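ok so the thing I've been boring everyone with at lunch since August finally has numbers attached. Thread on teaching robot arms to take apart and refit desktop PCs, and the one small change that helped way more than I expected (1/lots)

Quick background. Our project is called Drenau. Two arms, one table, an open desktop, and a fixture that holds the parts. The jobs are things like memory, processor, drives. All stuff a bored teenager can do in ten minutes and a learned policy will happily mess up in new ways all afternoon

The usual recipe: a person steers the arms through the job a bunch of times, you record it, you train a policy to copy the person. We did that. We have 1,198 recorded runs now, and I have personally sat through more of them than is good for me

And it works fine for the big motions! Reach over, line up, close the fingers, lovely. Then it gets to the part where metal touches plastic and it all goes soft and uncertain, like me trying to park in front of other people

What we noticed going back through failed runs is that most of them went wrong in a tiny slice of time right around first contact. The policy would touch the part a hair off, keep following its plan as if nothing had happened, and wedge itself

People driving the arms don't do that. They touch, feel that it's wrong, back off a little, try again. But here's the catch – when we cleaned the data we were THROWING THOSE BITS OUT. We were keeping the pretty runs. Years of good lab habits working against us

Full credit to Gadisa Jemal, who asked on a Friday at 5 pm "why are we deleting the only part where somebody fixes a mistake" and then went home for the weekend, leaving the rest of us to stare at the wall

So the change is: keep the fumbles. Mark where each one starts and ends, and show the policy those pieces more often during training than the smooth stretches. Same network, same arms, same people driving. We call it Vasano because every good name was taken

Test was 200 tries per version on drive removal and refitting, with the case shifted a little each time so it couldn't just memorize a spot. Trained on the clean runs only, the policy finished 63 of them. Yes I know. That was our "good" baseline, please be kind

With the fumbles kept in, it finished 131. Same number of training runs in both versions, we were careful about that, so it isn't just a bigger pile of data doing the work

My favorite part is how different it looks when you watch. The old one pushes. The new one sort of pokes, hesitates, slides over a touch and goes in. The first time it backed off by itself I yelled loud enough that someone came over from the Birhane group next door to check on me

Things it still can't do, because I hate threads that skip this bit: cables. If a cable drifts across the part it wants, it treats the cable as part of the part. Keeping fumbles in did nothing for that, and I don't have a clever idea yet

Also processor seating is its own beast. You get one gentle go at it and a "poke and see" habit is the last thing you want over a socket. For that step we turn the weighting way down, and the gain mostly goes away

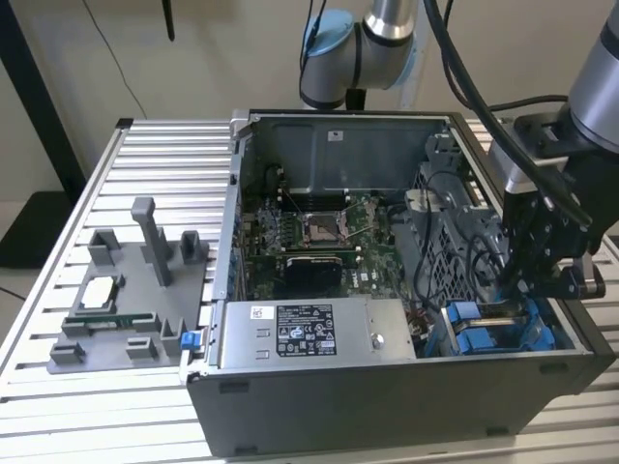 Does the policy need force sensors in the wrist to learn the backing-off move? Ours learned it from camera views and joint readings alone, though we expect force sensing would help with the tighter fits.

Next up is trying it at the Zircombe site, where they have different cases, different lighting and, I'm told, much less patience. If the gain holds up there I'll believe it properly. If it drops off a cliff you'll hear about that too – probably at length

Marking fumbles by hand is slow, by the way. It took two of us most of a month, with a lot of arguing over when a fumble ends. We're testing a simple rule that flags any moment the gripper reverses direction near a part. It catches most of them and also flags every time the driver sneezed

Write-up is in progress and the labeling guide goes out with it. If you've got a pile of "bad" demos sitting on a drive somewhere, please don't delete them yet, and tell me what tasks they're from, I'm collecting stories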